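The planner that changed its mind

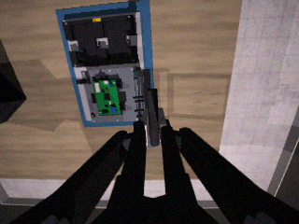
A simulated run in Dotitum: the gripper at the lower right corner of the blue tray.

I'd been at Bergeron less than an hour when Jade Pelletier sat me down in front of a simulator and told me to break something. Lovely invitation! Jade writes the motion planning for Gravard, the firm's software for taking old electronics apart, and she wanted me to drag the tray somewhere awkward while the arm was on its way.

So I did. The old planner, she told me, would have frozen for 18 seconds while it worked out a whole new path. The new one keeps 10 half-finished routes in its pocket and patches up whichever is nearest — I barely saw it hesitate.

The tricky bit is the crowding. Clips, cables, a circuit board, all packed into one tray, and two fingertips that need room to open. Jade's team ran 1185 simulated attempts in July, mostly to find out how close to a part the planner dared to go (too close, at first). Now there's a slider for it, labelled "nerve". I pushed it right up, naturally, and Jade quietly pulled it back to 2.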